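Skript zur Übung "Greifer vergleichen", Teil 3
Stand: Mittwoch, 31. März

So, nachdem wir uns letztes Mal durch die Kinematik gequält haben, wird es jetzt endlich praktisch! Wir lassen zwei Regler gegeneinander antreten, beide mit demselben Parallelgreifer: einmal Sarkside (der brave Positionsregler, den ihr schon kennt) und einmal Imeo, der zusätzlich die Fingerkraft begrenzt. Gearbeitet wird komplett in der Simulation, in der Küche aus dem Flotness-Paket. Ich mag die Küche sehr – sie ist eng, vollgestellt und genau deshalb gut für uns.

Eine flache Kiste auf einem leeren Tisch greift euch nämlich jeder Regler. Spannend wird es erst bei Flaschen und Streuern, wenn daneben noch eine Espressomaschine mit abstehender Dampflanze steht. Die Lanze ist dünn, und der Kollisionskörper ist bei mir im ersten Anlauf prompt zu klein geraten. Also bitte vorher einblenden und nachsehen! 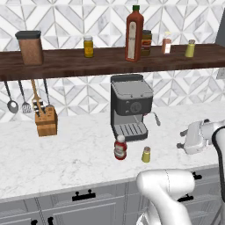
Oben: Greifer offen, die Flasche steht noch auf der Platte. Unten: roter Behälter zwischen den Fingern, fast waagerecht.

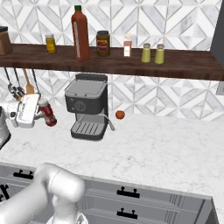 Jetzt zu eurem Ablauf. Jede Gruppe fährt 60 Griffe pro Regler, immer mit denselben Startposen (die Liste liegt im Kursordner). Notiert bei jedem Versuch den Anfahrwinkel, die Öffnungsweite kurz vor dem Schließen und ob das Objekt beim Anheben kippt. Kippen zählt bei uns noch als Erfolg, Fallenlassen nicht. Darüber haben wir im November lange gestritten, und ich bleibe dabei :-)

Zum Vergleich meine eigenen Läufe: Mit Sarkside kam ich auf 430 gelungene Griffe, mit Imeo auf 467, bei gleich vielen Versuchen. Klingt nach einem klaren Sieg, aber schaut euch die Streuer getrennt an, da liegen die beiden viel dichter zusammen.

Wer die Kamera umhängen will, darf das gern tun, dann aber für beide Regler gleich. Und ins Protokoll schreiben, sonst kann ich mit den Zahlen nichts anfangen.

Abgabe wie immer als Tabelle plus eine halbe Seite Text. Die Herleitung der Kraftgrenze findet ihr im Sheikh-Skript, Kapitel 3.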